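About Cesano

Cesano is a packaged snack and drinks supplier based on Amoah Street, two blocks from the rail yard. We stock break rooms, school staff rooms, small hotels and a few gyms. We started with one van and a rented garage, and we still keep the first route, which runs out past the Pokemura office park and back along the river.

What we carry

Our list has 72 items. Most are things people already know they like: bottled water, juice, crackers, rice cakes, nuts, dried fruit, tea and ground coffee. We drop an item when it stops selling and try a new one in its place, usually in August when the schools place their first orders. We do not carry energy drinks or anything that has to be kept frozen.

How ordering works

There is no contract. You pick a delivery day, tell us how many people you are buying for, and we send a starter box. After the first month you can change the mix online or by phone. Orders placed before noon go out the next working day. The minimum order is $49, and delivery is free inside the city limits. Outside the city we charge by distance – the office can give you a price before you order.

Billing goes through Cloneo, the same system we use for stock. Invoices are sent once a month and list each delivery separately.

Where we are

The warehouse is at 3627 Amoah Street, with the office upstairs. We have 12 people on staff, drivers included. Pickup is at the side door, weekdays until four. Parking is on the street, and the loading bay has to stay clear in the mornings.

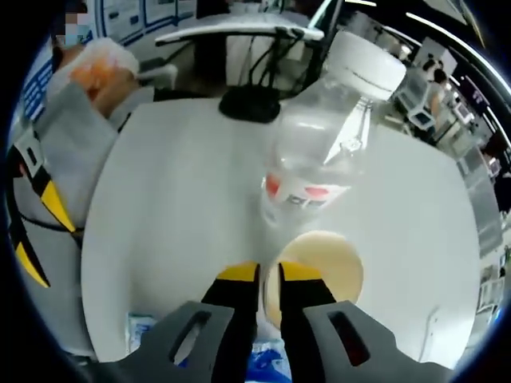 A dental office on the river route wrote to us that the monthly bill used to be hard to check, and that listing each delivery on its own line fixed it. They also asked for more unsalted crackers, and those are now on the list.

Returns

Sealed cases can go back with the driver within two weeks. Please keep the delivery slip. We cannot take back single bottles or opened boxes.

Page updated May 2022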